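Falen Marsh Waterfowl Season

The Falen Marsh waterfowl season is a regulated duck and goose hunt held each fall on the Falen Marsh, a shallow wetland of 3,924 acres fed by the Iyamu River. It opens in October, half an hour before sunrise, a time of day the ducks have never been known to respect.

History

Hunting on the marsh was unregulated until the landowner Marcelle Gaillard closed her dikes to the public after a season in which her decoys were shot more often than the birds. The closure lasted two years and produced a good deal of correspondence. It ended when Gaillard leased the north pools to the Vidico Rod and Gun Club, whose first president, Thierry Picard, drew up the blind system still in use. Picard's original map put two of the blinds in open water deep enough to float a barge. They remain on the books and are still assigned.

Permits and blinds

The club issues 1,540 day permits a season by mail-in drawing. Each morning's permit holders gather at the Vundico landing, where a second drawing assigns the 50 numbered blinds. Blind 11, on a gravel spit facing the main flyway, is the most sought after and has been the subject of three formal complaints, all of them from people who did not get it.
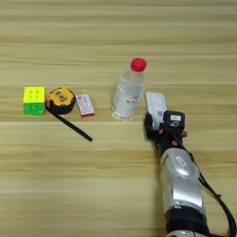 Trading blinds after the draw is prohibited. It is also common, and the going rate is said to be a thermos of coffee and a promise to haul the other party's boat. Dogs are allowed in all blinds and do not need a permit, though they do most of the work.

Species

Mallards and green-winged teal make up most of the harvest, with pintail and wigeon arriving later as the northern lakes freeze. Canada geese use the marsh all year and tend to leave it on opening morning for a nearby golf course, where shooting is not allowed.

Management

Water levels are set by a single gate at the south end. Wildlife biologist Perrine Lemaire recommended drawing the pools down each summer to encourage smartweed and wild millet, and the club adopted the plan over the objections of Baptiste Brunet, who fished there. Bird numbers rose in the following seasons. Brunet's view of the matter did not change.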